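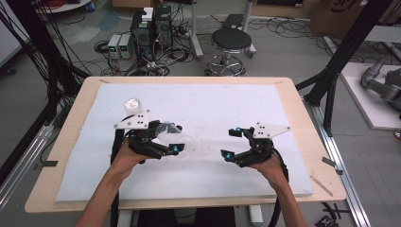 Does bringing in robots mean less for the bench people to do?
Different things to do, mostly. Less lifting and sorting, more setting up, checking and putting right.

Shop tips from the Funton floor, updated 28th September. We've had the Cloller arms since April and the jobs have moved around a fair bit. Stuff that helped us:

Clear the bench before you start. Cups, sticks, bits of tape – all of it off unless it's part of the task.

Cables. Route them down the back of the arm and leave slack at the wrist. Too tight and the plug works loose by lunch. Velcro ties, not zip ties, you'll be redoing it.

Teaching a grip: go slow, same way every time. Thin plastic cups want a light squeeze. Stop at 50 tries and swap with somebody, hands get sloppy after that.

Foam board on the table saves dropped parts and your ears. Wipe with a damp cloth, no solvent, it eats the surface. Ask me how I know.

Breaks. Wearing grippers is harder on the forearms then packing ever was. We fought for 2 extra breaks a shift and got them. Take them.

Packers moving over to Drirnik line – you keep your grade. Get it in writing anyway.

Log the misses too. Last batch was 1,832 picks, 278 needed a person to step in. That number is your job, so write it down properly.

Old Bravo sealer is staying. Still needs its Teflon strip changed when it starts to smell. Spares in the gray drawer, seperate bag from the fuses.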